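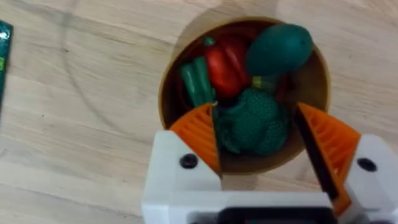 The Sistham Engine Trust begins a short thread on the Dow four-cylinder, the engine fitted to Flivdale delivery vans for 15 years. The block was cast at Plakness and machined at the Flivdale works. Most of these vans were sold to grocers and market growers, whose usual load was the kind of produce copied in the toy red pepper and green beans or okra pods in the wooden bowl. The engine was tuned for that trade, with strong pull at low speed and little concern for top speed.

2/ The first version had a cast iron head and a single carburetor. A batch of 500 went to the works for road trials before sales began. Drivers reported rough idling on cold mornings, and the intake manifold was redrawn with a shorter path to the outer cylinders.

3/ The second version kept the block and crankshaft but received an aluminum head. Many parts can be exchanged between the two — the water pump and the head gasket cannot.

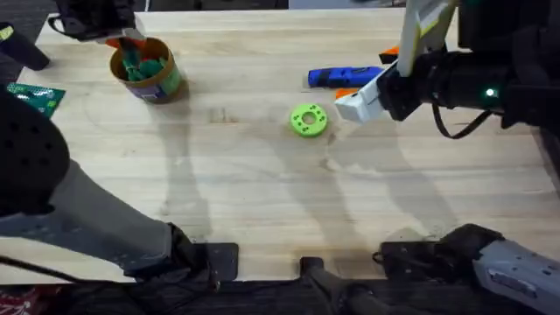 4/ How often should the valve clearances be checked on a Dow engine?

Every 1,000 miles on the iron head, according to the Flivdale shop manual. The aluminum head follows a separate schedule, printed in the supplement.

5/ Davina Laing has completed the Trust's register of surviving engines, which lists 13 with their original number plates. Owners who hold Plakness casting records are asked to write to the Trust before the register is printed in December.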